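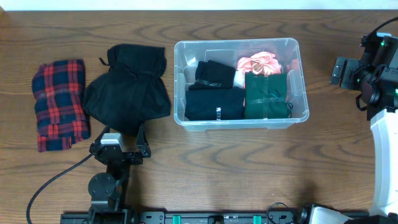
Why did flannel shirts stop lasting? Mills began brushing a thinner cloth harder, so a new shirt feels soft in the store and has less yarn left to wear away.

Magazine > Features > Clothing

18th March | By T. Đoàn

The Tallow mill in Trinesau has been weaving shirt flannel for 33 years. It runs 32 looms, most of them older than the people who work them, and sends out 300 bolts in a good month. Few shoppers have heard of it. Its cloth goes to small shirtmakers who sew their own labels in the collar.

Flannel starts as an ordinary woven fabric. The softness comes later, when the cloth passes over rollers covered in fine wire. The wire lifts fiber ends out of the yarn and leaves a fuzzy surface that traps air. Each pass makes the cloth warmer and also a little weaker. Tallow gives its heavy grade two passes. Cheaper cloth may get five or six, which hides how light it was to begin with.

Umilik, a shirt company that buys from the mill, made 2,000 shirts last year and takes worn ones back for repair. The workroom sees the same damage over and over: elbows first, then the fold of the collar, then the cuffs. Buttons hardly figure. Most of the torn elbows come from people who size down and strain the sleeve every time they reach for something.

Buying well mostly means handling the cloth. Hold a single layer up to a window and see how much light gets through. Rub the inside of the hem with a thumb and check for loose lint.

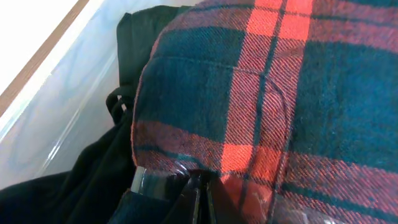 Twill is the weave to ask for in a work shirt. Its yarns pass over more than one neighbor at a time, so they can be packed closer than in a plain weave, and the cloth bends more easily. You can tell it by the slanted ridges, which run straight through every color of a plaid, red band and navy block alike. If brushing has buried them completely, look at the inside of the cuff.

Washing does more harm than wearing. Use cool water, turn the shirt inside out, and hang it up damp. The workroom at Umilik closes for two weeks in May, and repairs sent then will wait.

Contact the features desk | © Trinesau Magazine | Back to top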